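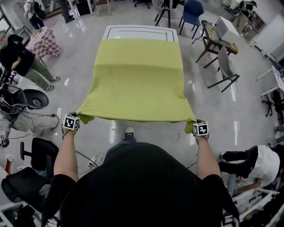 Falter cloth-handling software, July report to Bumari
Prepared by Esko Eskola

Hand tracking

The tracker reads the marker cubes on the back of each hand and gives us a pose for both hands at once. On paper it works. In the logs, one cube or the other is lost in 12 of the 30 folding takes we processed this month, mostly when the wrists turn inward. The old filter filled those gaps with a smooth guess, and I think our spring numbers looked better than they should have for that reason. I have turned the gap filling off. Expect the tracking score to drop in the next table.

Cloth state

Heiskanen's corner detector does well on a cloth held taut by its two near corners. Once the near edge droops, it starts calling wrinkles corners. The team wants to train it longer. I am not convinced, as the last 18 hours of training changed very little. I would like to see it tested on a fold crease first, where it also gets confused.

Planner

The planner now produces a full fold from a start pose. It has only been run in replay, so please don't quote it as a working result. Two of the plans sent both grippers through the table top. The collision check was reading an old table height.

Next period

Fix the table height and rerun every plan.
Relabel the takes with lost cubes.
Hold the Orkthorpe demo until 3 clean runs in a row. I know the date was promised. I didn't promise it.

Spending is on budget. Request for a second labeling license withdrawn.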